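Hutow cell notebook
Oct 17, 2023

Teaching the arm the screw job, day 2 of it. I moved over to the remote rig today (the hand controller, on the Drallberg software) after fighting the joints by hand all last session. So much nicer! By hand I kept leaning on the wrist without noticing and every path came out with a little sag in it.

Layout is the one we settled on: gray block nearest the arm, the two green parts behind it on their cardboard, driver off to the right. Two screws standing in the left green part and none in the right one, so please leave them like that if you're passing, I start every take from there.

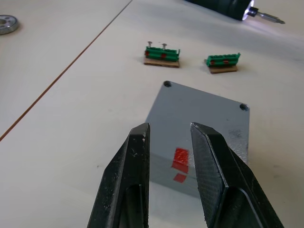

Takes so far

Saved 7 before lunch and threw out 2 of them. One was me sneezing on the controller, the other had a long hover over the block while I made up my mind where to go (the replay copies the dithering faithfully, it's kind of embarrassing to watch). Approach speed is capped at 400 in the config. I tried 700 and my hands just can't keep up with it, everything overshoots and then I'm chasing it back.

Fingertips are getting pretty scuffed. The crosshatched pad on the right one still looks fine to me, but I'd like to order spares from Spanos before the Prirnham demo anyway.

For next time

Wrist view is great close in and not much help for the driver, which sits way up in the corner of it. I want the side monitor turned toward the chair before I try that pickup again. Also lower the stick gain a notch, and ask whoever has the long controller cable to bring it back.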